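Left wrist drifting after a fingertip swap, Nitgate two-arm unit

Posted Jan 20, 2022 by Tin-yau Fu

We run a two-arm machine on bedroom jobs, mostly picking up clothes and straightening sheets. The arms are Omard, the grippers are Kao. I changed the fingertips on the left gripper and now it closes a few millimetres to one side of where it should. Right arm is fine. I zeroed the gripper twice and it made no difference. The log gives code 186 at start-up, then clears it by itself.

Has anyone had this after a tip change? I'd like to avoid stripping the wrist if I can.

pokeo_bench
186 on ours was the wrist joint failing its home check on the first try and passing on the second. Nothing to do with the tips. What did you hold the gripper by when you undid the screws?

Tin-yau Fu
By the gripper body, with the arm powered down but still on the machine.

pokeo_bench
Then you've probably turned the wrist against its brake. Re-home the joint first, then zero the gripper. If you do it the other way round the gripper takes its zero from a wrist that is already out.

marl_h
I don't agree. A brake in good order won't slip from a hand screwdriver. I'd look at the wiring at the wrist. If a connector is half out you get exactly this, a failed check and then a pass. Ours did it for most of August and we re-homed it every morning for nothing. Reseated one plug and it stopped.

pokeo_bench
Yours was throwing the code in the middle of jobs as well, if I remember your thread. His only does it at start-up.

marl_h
Fair, but it's 14 screws to take the cover off and look. I'd still do that before touching the calibration.

Tin-yau Fu
Cover came off and every plug was seated. One wire had been pulled tight round the joint, so I gave it more slack and put a new tie on it. Then I re-homed the wrist and zeroed the gripper, in that order. The stored offset went from 817 to 9 counts and the code hasn't come back at start-up. I've put it back on the bedroom job, with both arms low at the side of the bed and the clothes still to be picked up. The teal shirt is the first pick, then the black pile next to it.
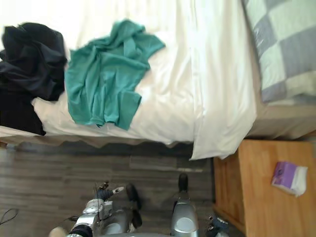 marl_h asked whether he had changed the tie and the calibration in one go, and said that if so there was no way of telling which of them had cured it.

Tin-yau Fu
Both in one go, yes. I know. I needed the machine back.

pokeo_bench
817 down to 9 is the homing. A tight wire doesn't shift a stored offset.

marl_h
It can stop the joint reaching its home mark, and then the offset gets stored wrong. Keep an eye on that wire. If 186 shows up again, note the wrist angle before you clear anything.

Tin-yau Fu
Will do. I'll check the tie when I next change the tips and post the offset here.

Recent in Arms and Grippers
Kao gripper: which grease for the finger slides?
Omard shoulder cover won't sit flat
Pokeo controller loses its clock overnight
Spare fingertips, black or white, any difference?
Routing cables on a Nitgate base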